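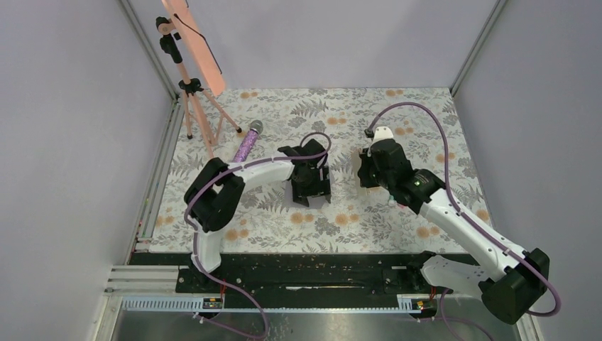

Firnia table cover in Fern and Blossom, off-white ground

Flakari Table and Bench Linens
Firnia table cover, Fern and Blossom
$64 for the small, cut and hemmed to order
Cotton or wipe-clean, your pick at checkout

I've wanted to stock a botanical for ages and kept knocking them back. Too green, too busy, too much like the curtains at my nan's place in Ballarat (sorry Nan, I loved those curtains, but there were a lot of them). Firnia is the one I finally said yes to, and I'm a bit besotted with it. Grey fern fronds, leaf sprigs, little clustered flowers, and then these soft orange round blossoms popping up across an off-white background. It's pretty without shouting at you, and I can put a stack of brown paper parcels on it and it still looks lovely.

The print

The grey does most of the work. You get the ferns and sprigs first, then your eye lands on an orange pair, then another one over there, and so on across the table. I find with a lot of florals there's one giant bouquet that ends up smack under the fruit bowl where you'll never see it again. These motifs are spread out, so you can pile things on and still have plenty of pattern showing around the edges.

The orange is a gentle one. I've had people ask whether it's coral, or rust, or more of an apricot, and my answer is that it's softer than rust and it plays nicely with all three. If you're matching paint or cushions please, please order a swatch first. I can't stress that enough! Screens are all over the place and I'd much rather post you a scrap than have you disappointed with the whole cloth.

The off-white is a proper off-white too. Put it next to bright white crockery and you'll notice, which I quite like. Against pale grey or lavender-ish walls it's gorgeous, and it's the pairing I'd go for if I were starting a sewing room from scratch. It warms the whole thing up.

Sizes

I cut these myself, so the list is short:

Small, 122 x 122 cm: card tables, little square kitchen tables, the top of a chest of drawers
Medium, 122 x 180 cm: most four-seaters, a standard craft bench
Long, 122 x 335 cm: trestles, market stalls, the big family table with the leaf in

The roll is 122 cm wide and that's the widest I can go without a join. I get asked for round ones a fair bit. I don't do round, I've tried, my hems go wobbly on a curve and I end up cranky. If you have a round table the small square laid over the top with the corners hanging down looks terrific.

How to measure: run the tape along the top of the table, edge to edge, then add your drop twice. Twice! Once for each side. Most emails I get about a cover being too short come down to the drop being added only the once. For a work table I'd go with hardly any drop, just enough to tuck or clip. For dining, a hand's width down each side is comfortable and won't get caught up in everybody's knees.

If you're between sizes and handy with a needle, order up and take it in. It's an easy cloth to hem.

Cotton or wipe-clean?

Both come in exactly the same print, so it's purely about how you live.

The cotton is a midweight plain weave, woven and printed for me by Sarıgül, a mill I've been buying from since I was selling tea towels out of the back of the car. It has a nice soft hand, it drapes, it irons flat. It'll also crease if you leave it scrunched in the basket, as cotton does. If you like a table that feels like a table in a house, go the cotton.

The wipe-clean is the same cotton with a matt coating over the top. No shine, or so little you'd have to go hunting for it. It's stiffer and sits flatter, and you can have the kids painting on it and then give it a once-over with a damp cloth. I'd choose it for a bench, for potting up seedlings, for anything with glue. Don't iron it. Somebody will iron it. Please don't be the one!

For sewing and cutting out I go back and forth. Fabric slides about more on the coated one, which is handy when you're feeding a big quilt through and maddening when you're trying to pin. I've got the cotton on my cutting table at the moment and I'm happy with that.

Using it as a work surface

I know "put a floral on your workbench" sounds a bit daft, but hear me out. A bare benchtop gets grubby and scratched and you stop looking after it. Chuck a cover on and suddenly you're tidying up at the end of the day so you can see the flowers. It's a cheap trick and it works on me every time.

A few things I've learned from having one down day in, day out:

Clip it. Those little spring clips from the picnic aisle are fine, two a side on the small and a few more on the long. An unclipped cover will walk towards you over the course of an afternoon, especially if you're a leaner like me.

Pop a cutting mat on top before you go near it with a rotary cutter or a craft knife. Neither cloth will survive a blade and I can't replace it if you slice it, much as I feel for you.

Small things can go missing on a pattern. Pins with grey heads vanish among the ferns. I bought a packet with bright blue heads and haven't trodden on one since (well, once).

Nothing hot straight onto the wipe-clean. Teapots, glue guns, the iron, all of it wants a trivet or a board underneath. The cotton copes better, though I'd still use a mat under a hot dish.

Washing

Cotton: cold or 30 degrees, gentle cycle, with like colours. Line dry in the shade if you can manage it, because our sun is brutal on any printed cloth and the orange is the bit I'd like you to keep. Warm iron on the back. It's been pre-washed before I cut it, so you should see very little shrinkage.

Wipe-clean: damp cloth and a drop of dishwashing liquid. No machine, no dryer, no bleach, no scourers. For storing it, roll it around a cardboard tube with the print facing out. Folding puts a crease in the coating and it takes its sweet time to drop out. If yours does arrive with a fold or two, lay it flat in a warm room overnight and it'll mostly relax by itself.

Stains, since I always get asked. Tea and coffee come out of the cotton if you get onto them quickly with cold water. Turmeric is turmeric. Biro on the coated one, try a tiny bit of methylated spirits on a cotton bud, and test a corner first.

What goes with it

Napkins in the same print are on their way and should be up in August, all going well with the shipping. In the meantime the plain napkins in Ash pick up the fern colour, and the ones in Apricot sit close to the blossoms without matching too hard.

If you like the idea of Firnia but want something quieter again, have a look at Brusura. It's all little seed heads, no orange at all, and it's cut in the same three sizes. I've seen the two of them on tables side by side and they get along beautifully.

Offcuts go in the remnants bin near the bottom of the shop page. They're big enough for coasters, drawer liners, a pincushion, that sort of thing. They go quickly after I've done a run of longs, so it's worth checking back.

Ordering and postage

Everything's cut after you order, so allow me a few days at the bench before it goes in the post. Cotton comes folded in paper. Wipe-clean comes rolled on a tube, and because of the tube the postage is a bit dearer, which I do apologise for. The long in wipe-clean is a hefty parcel, so if you're in a unit with a tiny letterbox you might like to have it sent to work or held at the post office.

Small is $64 in the cotton. The other sizes and the coated version change the price when you pick them from the drop-down, so you'll see the total before you commit to anything. Swatches are a few dollars including postage and I take that off your order if you go ahead.

Returns: I'm happy to take back a standard size if it's unwashed and unused. Custom lengths I can't, so measure, have a cuppa, and measure again. If there's a flaw in the print or I've mucked up a hem, that's on me and I'll fix it, just email a photo.

Custom lengths

Anything up to 335 cm, in whole centimetres. Pop your measurement in the notes box and tell me whether that's the table or the finished cloth, otherwise I'll only have to write and ask. Pelmets, shelf liners and sewing machine covers I can do too if you send me a sketch (the back of an envelope is fine, I've worked from worse).

In stock now: cotton in all sizes, wipe-clean in small and medium. The long wipe-clean is on back order and I'm taking names. Hit the notify button under the size menu and you'll get an email as soon as the new roll's in.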